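How to test a robot on shelf restocking (without fooling yourself)

People ask me all the time whether a machine can stock the vegetables yet. My answer is always the same: set up a little test and find out! You don't need a real store, and you can do it in an afternoon.

1. Build the stand. I like sloped trays with fake vegetables, because the real stuff goes limp by lunch (ask me how I know). Mix your shapes. Long skinny things and big leafy things ask very different questions of a hand.

2. Pick one chore and write it down. Mine is "take the cabbages out of the basket and line them up in the lowest tray." If you can't say it in one sentence, it's too big.

3. Do it yourself first, with a timer running. It's a bit humbling, but you want that number on paper before the robot gets its turn.

4. Run it 20 times and keep your hands in your pockets. Every rescue counts as a miss, even the tiny nudge you'd rather forget. I log mine in a plain spreadsheet called Rumside.

5. Now move things. Shift the stand a little, turn it at an angle, swap two of the trays, and run it all again. This is where the good demos and the useful machines part ways, in my experience. 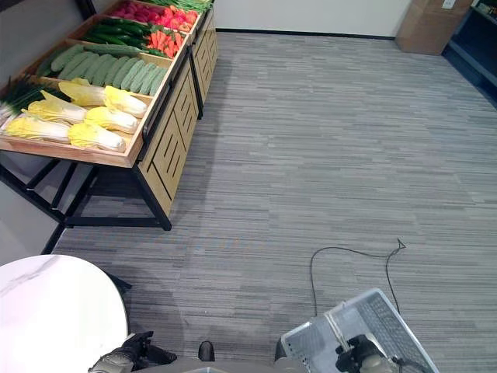
Cabbages are my favorite test piece, with a firm pale end and a ruffly top, so where the hand takes hold matters a lot. Carrots in a pile are the mean one. Save those for last.

Simin Bahrami wrote in to say that I'm too soft on step 4: a store would care less about the misses than about whether the machine notices it missed, and she'd give that its own column. Fair point, and I've added one to my sheet. So far it's the emptiest column I have, and that's my answer on whether we're there yet.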